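List: Wemeck shared practice list
Subject: Re: draft 9 of the handling rules for legged machines
Date: 10/18/24

I've read draft 9 twice now and I'm less keen on it than I was in March. Quoting the part that bothers me most:

> The Thoroddsen group has agreed wording for tethers and test loads.
> A humanoid working within reach of furniture or appliances should be
> on an overhead line at all times. Cables must be "suitably managed".
> Sites that have completed 54 supervised runs without a stop may
> apply to work with the line removed. We think this strikes a sensible
> balance and would like to close comments at the end of the month.

Where did 54 come from? I asked at the Bendwood meeting and was told it was what one site had managed before they got bored. If that's so, it's a diary entry and has no business in a rule. A machine can do 54 easy picks from a bare bench and I still know very little about how it behaves when it leans over something. The count says nothing of what sort of runs they were, or whether anyone changed the software halfway through. I'd want the clock set back to nought after any change to balance or grip, and the draft is silent on that.

"Suitably managed" is worse. Suitable to whom? Every site I've visited thinks its cables are fine, including the one at Hirnura where I caught my foot twice in a morning. Either say how far cable may run across the floor and on which side of the machine people may stand, or drop the clause and stop pretending it's covered.

I'm also not persuaded that an overhead line settles the matter. It may hold up the body. It does very little about an arm that is already stretched out at shelf height — and reaching is most of what these machines are being asked to do. The fruit-and-fridge task is a fair test of the wording, so I tried reading the draft against it. There's a basket on the desk, an open upper compartment, an apple in the hand, and a good deal of black cable hanging off the back and down to the floor. Clause 4 as written would pass that, or fail it, depending on who had the clipboard. 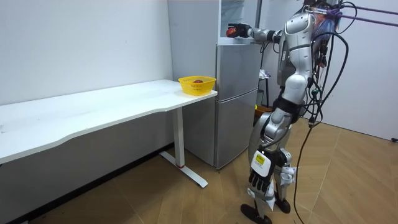

What I'd change before comments close

1. Replace the run count with a list of tasks, each done at full reach, and start again after any change to the software.

2. Give a floor line for cables. Tape is cheap.

3. Say who holds the stop button and that they do nothing else while the arm is out. The draft gives this half a sentence in an annex.

4. Take out "sensible balance" wherever it appears. I found it in three places.

I know there are 57 sites signed up and that some would like a certificate for the wall by the new year. I don't think that's a reason to hurry. If the group has test records behind the present wording, please post them here and I'll read them. Until then my site's vote is no.

Bendwood site rep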